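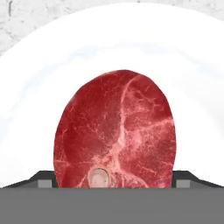

About Nalanstead

Nalanstead is a small company in Nakby that programs robot arms for kitchen work. We build and test each task in a simulated kitchen first.

Open day

Our open day is in August, from noon. The demonstration runs on a screen with room for 20 people. It shows the arm at work over a plate on the counter, with a steak in the gripper for the close view. Staff will take questions afterward.

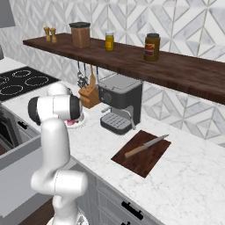
Hannelore Ehlers wrote to us after her visit that she would have liked more time on how the grip force is set. We have added a talk on that.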